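Can a machine do the laundry yet? Or anything else around the house?

Started by gramham_porch, Saturday, April 22, 2023

gramham_porch
My daughter has decided that by the time I'm 80 there'll be a machine folding my towels, and she said it with such confidence over supper that I've been chewing on it ever since. I ran a commercial laundry for 18 years, so I have feelings about this! We had flatwork ironers that would take a sheet and press it beautifully, but somebody still had to find the corners and feed it in. Has that changed? I'd love to hear from anyone who works with this stuff, or just anyone with an opinion and a cup of coffee.

Rarnix
Pulling up a chair. I do maintenance in a small shop that makes cabinet hinges, and we have two arms tending the presses. They're wonderful at it, all night long, as long as every blank sits in the tray exactly where it sat yesterday. Tip one blank on its edge and you get a fault light and a phone call, and the phone is mine. So my answer for the house is no, not yet, and not for a good while.

Hideo
I think Rarnix is a touch hard on them. A press cell is programmed to do one motion forever. The two-armed setups people are teaching now are a different animal, and cloth is one of the things they practice on.

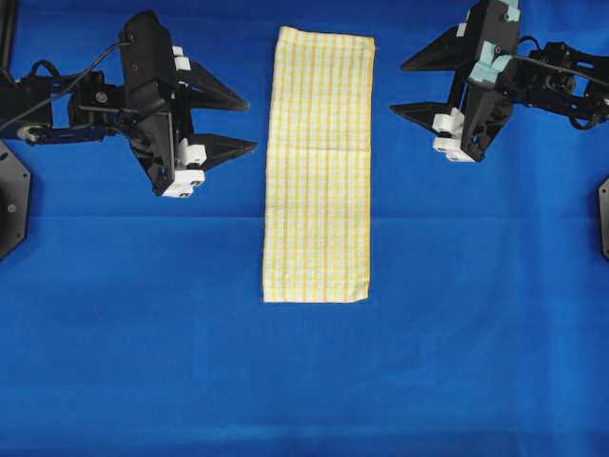

Towels are a better test than people give them credit for. A hinge blank keeps its shape when you grab it and a towel doesn't, so the machine has to deal with whatever the cloth decides to do next. Look at the checked one between the two grippers – it's already in a long strip, fairly smooth, with squared corners at the bottom, and even so there's a crease across it and little wrinkles here and there. You and I would never notice those. A machine has to work out which line is an edge and which is only a fold, and then get a thin layer of cloth between two fingers. I find that kind of thrilling, even at the speed it goes.

Rarnix
Pale towel, plain blue cloth, nothing else near it. Now do it out of my dryer, Hideo, with a sock stuck inside a pillowcase and the cat sitting on the lot.

Hideo
Fair, and I won't argue about the cat. But you learned to fold on an easy one too, I'd bet.

Damian Steiner
I'm with Rarnix on the timing and Hideo on the direction, if a person can sit in both chairs. We've had a robot vacuum since October and my wife adores it, but I spend 9 minutes picking up shoes and chargers before it can start, and then I go rescue it from under the radiator. It does the floor and I do the room (which I suppose I should have been doing anyway). What I'd really pay for is something that empties the dishwasher. Glasses, wet lids, the one measuring cup that flips over and fills with water – that would win me over.

Tạ
My mother did alterations for 16 years and could tell by touch if she'd picked up one layer or two. Do these grippers feel anything, or is it all done by looking?

Hideo
Depends on the setup, Tạ. Some have sensors in the fingertips and plenty go by camera alone. I can't tell you which from a picture.

gramham_porch
Oh, Tạ, your mother would have been hired on the spot at my place. Two layers was our whole problem with pillowcases! I'm going to tell my daughter the forum is split and she should keep practicing her corners.

Rarnix
Tell her thirds, then in half. Halves first never fits the shelf.

Damian Steiner
Halves first fits my shelf fine.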